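This site uses cookies to remember your display settings. Accept | Manage

Robot Learning from Demonstration
Skeston course notes, Session 4: Collecting grasps by hand

Last time we ended with a policy that could copy a teleoperated arm quite well and fell apart as soon as we moved the bin. Today we get to the part of the course I look forward to most, because it changes what you think a demonstration is!

The idea behind the Pradel method is simple. Take the fingers off the arm, mount them on something a person can hold, put a camera where the wrist camera would be, and do the task yourself. What you record is the view from the hand plus the path the hand took through space. The arm only comes in later, when the policy runs.

Why this is so nice:

- You feel the contact. If a thin wall starts to bow, you ease off, and that correction ends up in the data. With a joystick you would have squeezed right through it.
- You can work anywhere there is a table.
- The camera sees nearly the same thing in training and at run time, so the gap we spent all of Session 3 worrying about gets a lot smaller. (Smaller, mind you. We will come back to lighting.)

What goes into one demonstration

Each recording has 2 streams: the video and the finger opening. The hand pose is worked out afterward from the video and the motion sensor. If tracking drops out, throw the whole recording away. Don't patch it. I tried patching in the first year of this course and the policy learned to twitch in exactly the spots I had patched, which was fascinating to watch and no use at all.

The Rirside set, which you will use for the homework, has 900 demonstrations of picking up and placing household objects. Please look through a good number of them before you train anything. Go slowly, one video at a time. You will start to notice habits: people approach from the same side, they pause just before closing, they tilt the object toward themselves. The policy will pick up every one of those.

Clear plastic

My favorite hard case. A see-through food container has almost no color of its own. The camera gets the table through the walls, a bright line along the rim, and glare that slides across the floor of the container as the hand moves. Depth sensors do badly on it. A policy trained on hand-held video can still do well, and I think the reason is that the rim and the finger pads give it enough to line up on. When a pad presses in, the wall bends a little, and that bend is a real signal of contact in a plain color image. How great is that?

Obi, our small baseline network, takes 2 frames at a time so that it can use the motion of the glare as well. Try it with a single frame and compare the two. I won't spoil the plot for you.

For the homework

Train Obi on the opaque objects only, then test on the clear ones. Next, add the clear ones back in and test again. Write up where the failures happen: on approach, on closing, or on lift. Save a still from just after the fingers close for every failure you discuss, and mark where the pads touch.

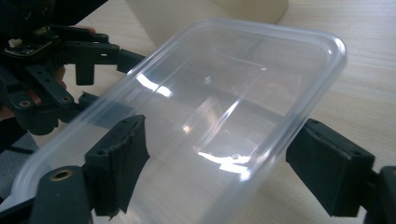
Keep an eye on grasp width too. Containers with sloping walls get wider toward the rim, so the right finger opening depends on how high up you take hold, and a policy that has memorized one width per object will show it quickly. Plot the opening against the height of the grasp and bring the plot to the next session.

Skeston course notes | Contact the course office | Back to top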